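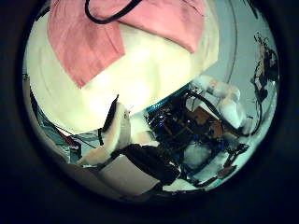 The folding cloth is a small item with a narrow set of requirements, and most households buy it badly. Haslam, which supplies linens to hotels and rental laundries, tests its cotton squares by folding them in half and in quarters, then hanging them over a smooth rounded form to see where the corners fall. A square cut off the grain shows it at once: one corner hangs lower, and the fold twists toward it.

Fabric weight matters less than buyers expect. A heavy cloth holds a crease but will not drape; a very light one drapes but slides off any curved surface under its own hem. The middle of the range does both jobs adequately, and the Hesimico plain weave sits there. It is sold in packs of 4, in undyed cotton and several muted shades.

Color is a maintenance decision. Dusty pinks and grays hide light wear and show grease. White shows everything and can be bleached. Masen, a finishing plant that dyes for smaller labels, runs each shade in lots of 800 pieces and recommends that replacements come from the same lot — the difference between lots is slight on a shelf and obvious in a folded stack.

Shrinkage is the remaining variable. The Gerivov laundry handbook calls for washing new cloths twice before judging their size, then pressing them flat from the center outward. Pulling at the corners while the cotton is damp stretches the bias and leaves long points that no later fold will correct. Hems should be checked after the second wash. Any that have puckered can be steamed, eased by hand and left flat overnight.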